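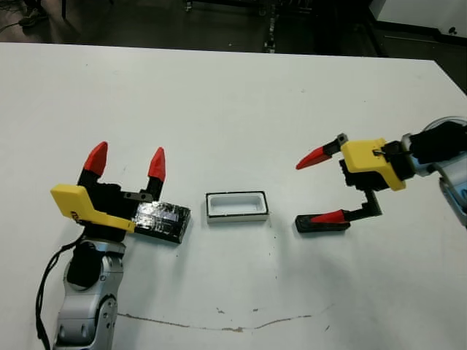
El Bummont llegó un sábado en dos cajas, una por brazo, y con un manual traducido por alguien que no había visto nunca un tornillo. Lo vende Zoltmont como kit bimanual «para pequeños talleres y curiosos exigentes», categoría en la que me incluyo por lo segundo. Montarlo me costó la tarde entera y una discusión con el soporte técnico que prefiero no reproducir. Las puntas rojas de los dedos son lo mejor del paquete: sobre una mesa blanca se ven desde cualquier sitio, y cuando la pinza va a pellizcar donde no debe, te enteras antes que ella. Los soportes amarillos me gustan menos, pero el catálogo solo ofrece ese color y yo ya había pagado.

La tarea que le puse es de una modestia casi ofensiva: coger objetos pequeños del centro de la mesa, pasarlos de un brazo a otro y dejarlos más o menos donde estaban. Mi sobrino lo hace con una mano mientras mira el móvil. El Bummont acertó 48 intentos de 73, y en los fallos mostró una dignidad admirable, cerrando los dedos en el aire con total convicción.

El problema gordo es el brillo. Cualquier cosa envuelta en cinta transparente lo desconcierta, y a Fluteler, el programa que viene con el kit, le sienta peor todavía. Ľubomír Ševčík, que tiene el mismo modelo y bastante más paciencia, me recomendó por correo bajar la velocidad del acercamiento y repetir la calibración con la lámpara encendida. Mejoró. También pasó a tardar lo que tarda una cafetera italiana.

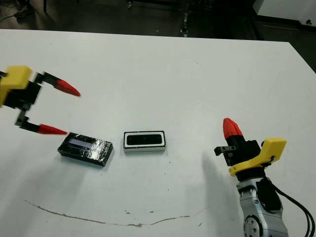

Las dos pinzas del Bummont, cara a cara sobre la mesa de pruebas.

¿Lo compraría otra vez? Por 611 euros, sin los gastos de envío que Zoltmont enseña en la última pantalla, probablemente sí. Las articulaciones van finas y los cables son largos, demasiado incluso. Prasert Kongkaew defiende en los comentarios del mes pasado que el Halás es más preciso, y puede que tenga razón, pero cuesta el doble y todavía no lo sirven con dos brazos. Si alguien lo ha probado con piezas brillantes, que me escriba. Yo sigo con la calibración.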